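Home | Reviews | Builds | Forum

Modesar two-finger gripper kit, bench review
By Rodica Tănase

The kit costs 1000 lei and took me two evenings to assemble. The printed manual skips the wiring order, so read all 5 pages before you start. Mounting holes lined up without filing. The control board ran for four weeks on the shared workshop arm with no faults.

The stock fingertips are the weak point. They are hard and slick, and thin fabric slides out under light load. I wrapped both in painter's tape – cheap, easy to replace.

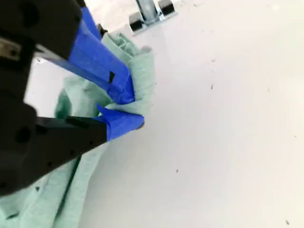

Taped fingertips holding a green cloth, faucet behind.

Grip force is set in software only. I would pay more for a dial.

Rating: 4 out of 5

12 comments | 31 shares

This site uses cookies. Accept | Settings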